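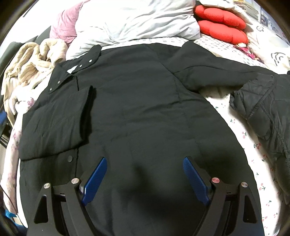

The budget was 2000 and Mareike Mühlbauer had until the end of the day to spend it on paper. She sat at Ffion's kitchen table with the Grostis quote on her left and the Molix quote on her right and a pencil she kept putting down. Through the open door she could see the bed with the cherry sheet and the black coat laid flat on it, the left sleeve folded in across the front. The collar had silver snaps. She had written "snaps" on her pad that morning with a question mark, and the question mark was still there.

Grostis wanted 884 for one hand-held gripper. Molix wanted 600. The Molix price did not include spare pads, and the pads were what wore out.

"How many coats did we tell them?" she asked.

"We said outerwear," Ffion Nicholas said from the bedroom. "Haruto wrote it. He didn't put a number."

"He should have put a number."

"Tell him that."

Mareike wrote down two Grostis, 1768. That left 232 for pads and shipping and whatever Haruto had forgotten. Under it she wrote three Molix, 1800, which left 200. Three people could work at once with three grippers. With two, somebody would be sitting in the kitchen, and it would probably be her.

She called Tatsuya Kamata, who had used the Molix for a whole December at his last job.

"It's fine," he said. "It's light. Your wrist will like it."

"What about the pads?"

"You'll go through pads. Buy 10."

"At once?"

"They take forever to come. Is it shirts you're doing?"

"Coats, mostly. Padded things. Some shirts."

He thought about that. She could hear a dishwasher running at his end. "With a shirt you get hold of a corner and it comes along," he said. "A coat just sits there. Try lifting one before you order anything. I mean with the gripper you've got now, not with your hands."

She told him they had been doing that all morning.

"And?"

"And I'm at the table with the quotes," she said.
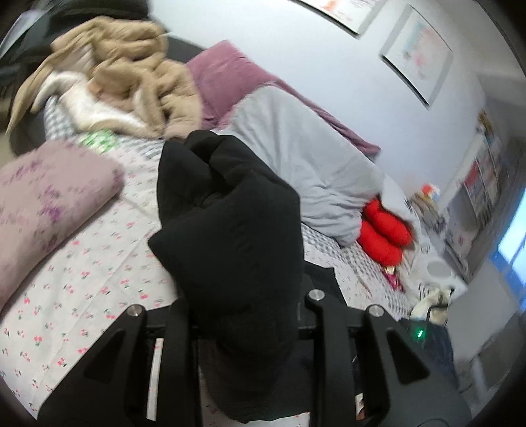
Black cloth in the gripper, fleece jacket at the back of the bed.

Ffion came out and drank some water from the tap. She had a red line across her palm from the handle and she held it under the faucet for a while.

"Which one has the softer grip?" she said.

"Neither page says."

"Then ask them."

Mareike asked them. Grostis answered in four minutes with a brochure she already had. Molix did not answer. She made two columns on a clean sheet and put the date at the top, 16/06/2019, because Shigeru Shimada sent back anything that came without one. Shigeru ran purchasing at Hutchins from an office none of them had seen. He was polite on the phone and he approved things slowly.

In the first column she wrote what they had to have. In the second she wrote what they wanted. The arm was in the second column. It was the Huketti, the small one that bolted to a table, and everybody at Hutchins agreed it would be doing the folding in the end. The grippers were for showing it how. The arm was not in this budget and it had not been in the last one either. She wrote it down anyway so that Shigeru would have to look at it. 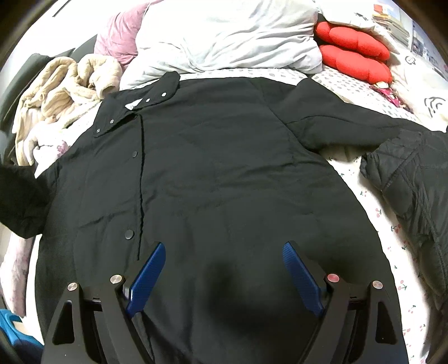 Light was the other thing missing from the list. Haruto Kudo had planned for grippers, cable and a hard drive, and he had planned all of it in a white office with white cloth. Mareike went and stood in the bedroom doorway. Ffion had the gripper open wide over the lower part of the coat, and between the two blue pads the shadow lay on the black fabric so that it was hard to tell where one stopped. At the top of the pillow the white was too bright, and the wrinkles showed only lower down and to the right.

"Can you see the edge of the front there?" Mareike asked.

"I can feel for it."

"The arm won't be able to feel for it."

"We don't have an arm."

"No," Mareike said.

She went back and crossed out the third Molix. Two came to 1200, which left 800. She put down the pads Tatsuya had told her to buy, and two lamps with stands, and left the prices blank while she looked them up. It came out under. She checked it again with the shipping in and it was still under, by enough for a second hard drive if nobody at Hutchins rounded anything.

Shigeru called while she was typing it.

"You have only two," he said.

"Two and lamps."

"The request was for three."

"I know. I changed it."

She waited. He was turning pages.

"There is an arm in this other column," he said.

"Yes."

"What does it cost?"

She had the Huketti sheet under her elbow. She pulled it out and read him the number, and he asked her to read it again, slower, and she heard him start to write.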